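This website uses cookies to improve your experience. By continuing to browse you accept our cookie policy. Accept / Settings

Speaking in the Second Language: The Uçar Company in Tirkari

Student project report
Carolina Cardoso
Supervisor: Alun Humphreys
Submitted 23/07/2018

1. Introduction

The Uçar company was a small group of actors who left Praduvden after their theater was closed and who started to play again in Tirkari. My project asks how these actors worked in a language which was not their own. In most of the local histories the company receives only a short paragraph, and this paragraph usually speaks about politics: why they left, who signed their papers, which of them went back. Their work on the stage is hardly mentioned. I wanted to read the same sources with another question in mind, namely what the audience in Tirkari heard and saw.

I should say that I also write and study in a second language, and this had an influence on my choice of topic. I have tried not to put my own experience into the mouths of the actors.
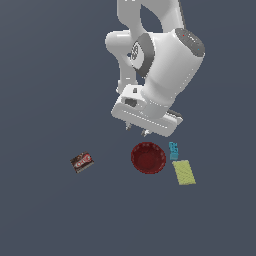
The main difficulty was that the company left very few texts of its own. There are no diaries, and the letters are mostly about rent, coal and the price of train tickets. For this reason the report depends strongly on prompt books and newspaper reviews, with the limits which I explain in the next section.

2. Sources and method

The material is kept in the Anell collection, which has eight boxes on the company. I read all of them during February and the weeks after it. The boxes contain about 1448 loose sheets, many without a date, and the order in which they lie is the order in which the family gave them. I did not change this order. I made my own index in a spreadsheet, with one line for each sheet, and it can be found in the appendix.

From the boxes I chose six prompt books for closer reading. I chose them because they have notes on pronunciation in pencil, written between the lines. In some places the stress of a word is marked with a small stroke. In other places a difficult word is crossed out and an easier one is put over it. The handwriting belongs to at least two persons, but I could not say with certainty which actors they were.

The reviews come from the evening papers in Tirkari. They are short and often repeat each other - I suspect that some critics copied from the program. I have used them with care, and I quote them only when a similar remark is found in more than one paper. 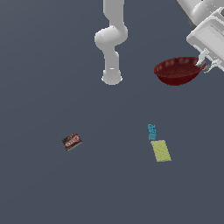
3. Findings

3.1 Changes in the text

The first result is that the lines became shorter. In all the prompt books I read, the long speeches were cut more heavily than the dialogue. At first I believed that this was done to help the actors with memory. After comparing the cuts I think differently. The sentences which were removed are often simple ones, and several very difficult ones remain. What was lost were mainly the passages in which a character explains his feelings. Somebody in the company seems to have decided that this could be shown with the body.

3.2 Accent and casting

The critics wrote about accent in almost every review of the first season. The words they use are "charming" and "heavy," sometimes both for the same actor. The older actors received the parts of foreigners, servants and doctors. The younger ones, who learned faster, were given the lovers. A letter in the third box complains about this in quite a bitter tone, but the signature is missing.

3.3 The empty stage

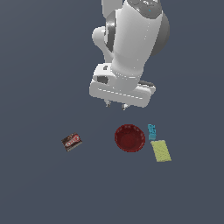 The company had no money for scenery in its first season, and the reviews show that this was noticed. One paper calls the stage "bare as a plate," another speaks about "actors standing in no country." I found this second remark very useful. When a figure has nothing behind it, the eye goes to its joints and its bends. In the picture here the background is one flat gray, without walls or a horizon, so one looks at the curve of the white elbow and at the dark ring around the joint. The spectators in Tirkari were probably led to shoulders, wrists and knees in a similar way, and the pencil notes agree with this: next to the shortened speeches there are often directions such as "turn slowly" or "only the hand."

3.4 The return to the first language

Late in the second season the company played one evening in the language of Praduvden, for an audience of other exiles. No review exists. The prompt book has no marks for stress at all, but the stage directions are as many as before. It seems that the habit of playing with the body had stayed.

4. Limits and further work

I could not visit the archive in Praduvden, and the catalog is not online. It is possible that earlier prompt books are kept there, from before the departure. With them one could check if the cuts were really made in Tirkari or if the company already played short versions at home. My argument in 3.1 depends on this point and should be read as a suggestion until the older books are found.

I thank Alun Humphreys for his patience with my drafts, and the reading room staff at Anell, who helped me with the handwriting.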